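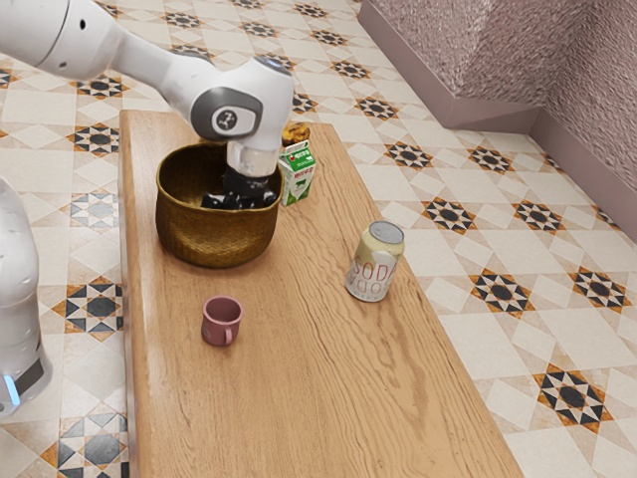
Should I pick a parallel gripper or an adaptive one if most of what I want to lift is ordinary kitchen stuff?

Start with a parallel gripper that opens wider than your widest can or carton, get your approach angles sorted out with it, and move to an adaptive one when you have a list of objects the first one keeps dropping.

Hobby and Small Lab Arms > Grippers and End Effectors
Thread: Fivell parallel vs. Endcombe adaptive, tried both in sim

benchtop_riz
Posted January 15, 2025

Hello all, and thank you for the friendly welcome in the introductions thread. I promised I'd write up my gripper comparison when I had something worth reading, and I think I'm there, or near enough that I'd like people to poke holes in it before I spend real money.

The setup is all simulated for now. White arm, black gripper, one long wooden table, and a handful of things on it: a big golden pot, a milk carton, a soda can, and a little pink mug. I ran the same moves with two gripper models, the Fivell parallel (two fingers, straight in and out) and the Endcombe adaptive, which curls its finger tips around whatever it meets. Same arm, same Posow controller settings, same start pose every time. Each gripper got 60 tries on each object.

The can and the carton were no trouble for either one. I had expected the carton to be hard on account of the folded top, but if you come in low on the flat sides it's a very polite object. The mug was fussier. With the Fivell I had to care a great deal about where the handle was pointing, and with the Endcombe I could be sloppy and it would usually forgive me.

The pot is where I changed my mind three times. It's far too wide to grab around the outside, so the choices are to pinch the rim or to reach down inside and push outward. The Fivell did the rim pinch well – 55 out of 60 – and the Endcombe was a mess at it, because the curling motion rolls the tips right off a thin edge. Then I tried the inside push and it went the other way. The curved wall seemed to suit the adaptive fingers much better, and the straight ones kept skating on the slope where the pot narrows toward the bottom.

So my leaning is the Fivell, on the grounds that I can work around its weak spots by planning better. I'd love to hear from anyone who has used either one on a real arm.

Rizwan Naqvi

gearlash
Nice write-up. I'll be the grump, though. Sixty tries in sim with the same start pose is closer to one try repeated sixty times, unless you're moving the objects. Did you shuffle positions between runs? And what friction did you give that pot? The surface looks dimpled or woven, and if that's only a picture wrapped around a smooth shape then your fingers are feeling something quite different from what your eyes are seeing.

benchtop_riz
Fair on both counts, and I'd much prefer a grump now to a surprise in July! I did shuffle, but only a little: each object could slide anywhere inside a small patch and turn any way it liked. The pot stayed put, I'm sorry to say, as I kept knocking the carton with the wrist when I let it wander. They sit right beside each other.

As for friction, you've caught me. The texture is only color. Underneath, it's a smooth shell with the default friction, which I never touched. I'll rerun the inside push with a few different values and report back.

dot_tunstall
Good evening, everyone. I've had the Endcombe on a real arm since last summer, so perhaps I can be of some use here. My shop is a small one (I teach a Saturday group in Lambert and we do mostly pick and place), and I bought it for precisely the reason Rizwan gives about the mug. Beginners point the gripper any old way, and it copes.

What you won't get out of the simulation is how it feels about thin metal. Mine will hold a full can all afternoon, and then someone hands it an empty one and it folds the thing like a paper cup, because the finger tips keep curling after they've made contact. You can set a force limit on the Posow, but the lowest setting is still firmer than I'd like. We ended up gluing soft pads on the tips and that helped enormously.

I'd also say the rim result matches what I see. I would never pinch a rim with it. We go inside for bowls and flowerpots and it does beautifully.

Dorothy Tunstall

gearlash
Dorothy, what pads? I tried self-stick foam on mine and it shed crumbs into everything.

dot_tunstall
Not foam, dear. Thin silicone sheet from the baking aisle, cut with kitchen scissors, stuck down with the flexible glue they sell for shoes. Rough up the finger tips first. We change them 4 times a year, or when one of the children picks at the corner.

pallet_jack_55
I'm going to disagree with the whole way this is being decided. You're comparing grippers, but look at the approach. The arm comes in from up high and that wrist is a big lump sitting over the pot. Any camera mounted up there would have a hard time seeing the table behind it, and there's something lumpy back past the carton, a pastry I guess, that's already partly hidden. I'd sort out the camera position before I spent a dime on fingers. A gripper that can't be guided is just a heavy pair of tongs.

benchtop_riz
It's meant to be a pastry, yes, and my daughter says it's a poor one.

I take the point about seeing around the wrist, and I should have said more about cameras. Both grippers were fed the true positions straight from the simulator, so neither was relying on a view at all. That does flatter the Fivell, now that I write it down, because it's the one that needs the mug handle found accurately. Hmm. I may have talked myself halfway round to the other one.

gearlash
That's the bit I'd test next, before friction even. Add some error to the positions you're giving it. A few millimeters, random direction, and see who falls over first. My money is on the Fivell falling over at the mug and staying solid on the can and carton.

pallet_jack_55
Agreed with gearlash, which doesn't happen often. Still think a wrist camera is the answer and not a fixed one. You get close, you look again, you correct.

dot_tunstall
We had a wrist camera and took it off again, I'm afraid. Lovely picture until the moment you reach down into something deep, and then it's mostly dark wall. Rizwan's pot is shadowy inside as well. We have one on a pole at the end of the bench now and the children can see what it sees on a monitor, and they've learned to leave it a clear line. Different jobs, of course, and I'm sure a small light would have helped.

pallet_jack_55
A small light would have helped a lot! I run a ring light on mine and it's fine inside a bucket. Shiny metal is another matter, you do get glare, I'll give you that one.

benchtop_riz
Back again, with results that will please gearlash. I added the position error and reran the mug and the can. The can hardly noticed. On the mug the Fivell lost a good many of its grasps, nearly always with a finger landing on the handle, and the Endcombe lost a few. I haven't finished the pot. The friction does matter, and with the slippery setting neither gripper can manage the inside push reliably, so please read my first post with that in mind.

I've asked Fivell whether they sell a longer finger, as I suspect the stock ones simply don't reach far enough down before the wall starts sloping in. If they do, I'll model it and run the lot again with the pot allowed to move. I'm also moving the carton over a bit so I can stop bumping it.

Dorothy, would you be willing to measure how far apart your finger tips are when fully open, pads on? The drawing I have leaves it out.

dot_tunstall
Happy to. It's locked up at the shop until Saturday, so give me until then, and I'll measure it with the pads and without. One set is due for changing anyway.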